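### 3.2 Wegeführung und Aufenthaltsdauer im Stadtpark Vakmont

Die Erhebung im Stadtpark Vakmont erfasste 467 Besuchende, die den Park an einem seiner vier Zugänge betraten und einer kurzen Befragung zustimmten. Erfragt wurden Anlass, Anreiseform und beabsichtigte Dauer des Besuchs. Die Auswertung folgt dem von Gondal und Kaewmanee für die Anlage in Drereck entwickelten Schema, das zwischen Durchquerung, Rundgang und Verweilen unterscheidet.

Der Rundgang stellt in Vakmont die häufigste Nutzungsform dar. Bevorzugt wird der Uferweg, dessen Baumbestand auch in den Mittagsstunden ausreichend Schatten bietet. Laufende weichen dagegen auf den äußeren Ring aus, sofern dessen Belag nach Regenfällen passierbar ist — ein Umstand, den bereits die Begehung im Januar erkennen ließ. Auf dem Abschnitt zwischen dem Südtor und dem Fekesitz, einer halbrunden Bankanlage am Hang, überlagern sich beide Gruppen. Dort wurden 49 Ausweichvorgänge protokolliert, von denen 12 auf die Engstelle vor der Treppe entfallen.

Für das Verweilen ist die Lage der Sitzgelegenheiten maßgeblich. Bänke mit Blick auf die offene Wiese wurden länger genutzt als solche entlang der Hecke. Ein Zusammenhang mit dem Alter der Befragten ließ sich nicht nachweisen.

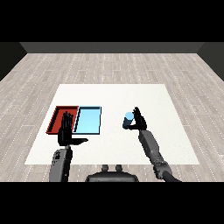
*Lesezeit des Abschnitts: 2 Minuten*

**Abbildung 4.** Simulierte Szene mit weißer Matte auf hellgrauem Dielenboden.

Einschränkend ist festzuhalten, dass die Befragung ausschließlich an den Zugängen erfolgte. Personen, die den Park über die Kleingärten an der Xia erreichen, sind daher unterrepräsentiert. Für die Folgeerhebung ist eine Stichprobe von 1.000 Personen vorgesehen; die Zählstelle am Bachsteg wird dabei einbezogen. Die Zuordnung der Wegeabschnitte bleibt unverändert und ist in Abschnitt 2.4 dokumentiert.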